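Resetting the Lounge Areas at the End of the Day

This guide applies to the shared lounges at the Bikorholm and Musberg offices. It sets out how upholstered seating, small tables and carpeted floors are to be left each evening. A full reset of one lounge takes some 14 minutes. Questions may be directed to Hilkka Heinonen in Facilities.

Before you begin

Bring a soft brush, two dry microfiber cloths, a spray bottle of clean water and the lost property bags. Do not use household bleach or scented sprays on any upholstered seat.

Step 1. Clear the seats

Remove everything left on sofas and chairs before brushing. Clothing and bags are placed in a lost property bag, labeled with the room name and taken to the front desk by 8 p.m. Loose papers go in a separate envelope. Papers must not be read or discarded by the person clearing the room. 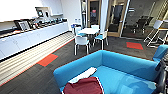
How long are items from the lounge kept at the front desk?
Unclaimed items are held until the last working day of the month and then transferred to the main store at Tutberg, where they may be collected with staff identification.

Step 2. Brush the upholstery

Brush the backrest first, then the seat, working in one direction. Pay attention to the seam where the seat meets the back, as crumbs collect there. If a mark is found, dampen a cloth with 200 ml of water at most and blot. Do not rub. Marks that remain after blotting are reported to Elsa Lahtinen.

Step 3. Wipe the table and set the chairs

Wipe the tabletop from the center outward and dry it with the second cloth. Wipe the chair legs if they are dusty. Return the chairs to their places around the table, lifting them so that the legs do not drag on the carpet.

Step 4. Check the floor

Pick up visible litter by hand before vacuuming. Press down any carpet tile with a raised corner. A tile that will not lie flat is a trip hazard and must be reported the same evening, together with its position in the room.

Record the completed reset on the sheet inside the supply closet door.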